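# Kids' books at home: repair, cleaning, storage

Quick notes, mostly from keeping picture books alive through two kids and a lot of jam. Will tidy this up later.
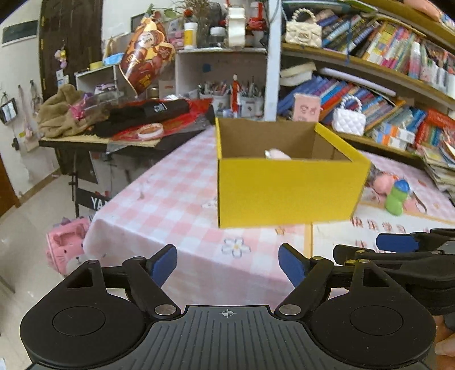 **Torn pages.** No office tape. It yellows, goes stiff, then the page rips again right next to it. Get document repair tape, the thin matte kind. Line up the tear first, fuzzy edge over fuzzy edge, then tape one side only. Press with the back of a spoon.

**Page came out whole.** Thin line of white PVA along the inner edge, applied with a toothpick. Slide page in, wax paper both sides, close the book, heavy stuff on top overnight. Less glue than you think. Even less than that.

**Loose spine on hardcovers.** Knitting needle dipped in PVA, slide it down the gap between spine and pages, roll it around, pull it out. Rubber bands to hold it shut. Yurii Maksymiv taught me this one, he did 82 school library books one June and only lost 3.

**Board books, sticky.** Barely damp cloth, one drop of dish soap, wipe, then dry cloth right away. Stand it open like a fan till dry. Don't put it near the heater – they warp and never go flat agian.

**Crayon.** On glossy covers, a bit of baking soda on a damp cloth. On inside pages leave it. White eraser takes off pencil but crayon just smears.

**Price stickers.** Hair dryer on low, maybe 60 seconds, peel from a corner slowly. Leftover gunk: dab of cooking oil on a cotton ball, glossy covers ONLY. On paper you get a grease spot forever.

**Musty smell (yard sale books).**
- Big lidded tub, open bowl of baking soda in the bottom
- Books standing up, pages fanned out a little
- Lid on, four or five days
- Still smells? Fresh soda, go again

If there's fuzzy mold, toss it. Not worth it, don't bring it in the house.

**Shelves.** Low enough for the smallest kid. Covers facing out for the toddler, spines for the big one. Don't pack them tight, that's how the tops of spines get yanked off. Show them how to push the neighbors in and grab the middle.

**Rotating.** Half out, half in the closet, swap when they get bored. The old ones feel new. Demyd Kostiuk swaps his by season, I just do it when somebody's whining.

**Library books** – separate spot, by the door. And don't repair those yourself! Ours wants them back torn with a note, they have there own glue and their own way of doing it.

**Names inside.** Pencil, inside back cover. Pen bleeds through on the thin ones and then you can't pass it on to cousins.

Still need to add: pop-up books, and what to do about sound books with dead batteries.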